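Ticket 1347 – conflict check search dropping accented names
Product: Ranico matter intake
Office: Lima
Status: open, workaround in place

Opened 9:40 am. Intake desk ran a conflict check on Ñahui, got zero hits. We have an open matter for them, so that's wrong. Typed Nahui without the tilde – found it straight away. Same thing on two other clients with an ñ.

Tried so far:
Cleared cache, logged out and in. No change.
Different browser. No change.
Rebuilt the index for the Lima office only. Took forever, stopped at 1000 records with no error mesage.
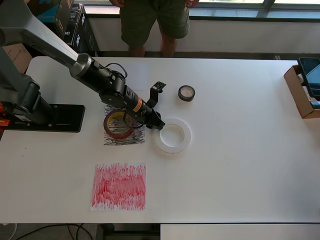 Gratari matter comes up fine either way, no accents in it. So it's the character handling and not permissions.

Update, 2:15 pm. Compared with the old export. Records keyed before the September upgrade are ok, newer ones fail. Looks like the upgrade strips the tilde on save but not on search. Possibly linked to ticket 1469 (engagement letters printing a blank where the ñ should be), pls check before closing that one. 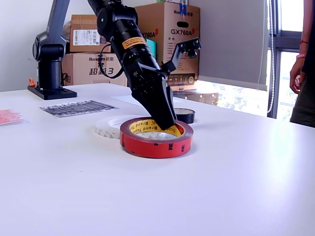
Roll of red 3M tape on a white tabletop, gripper lowered into the center.

Workaround: run every conflict check twice, with and without the accent, save both reports to the matter file. No new matters opened on one search untill this is fixed.

Waiting on vendor for a patch date. Full reindex tonight after close – will post result.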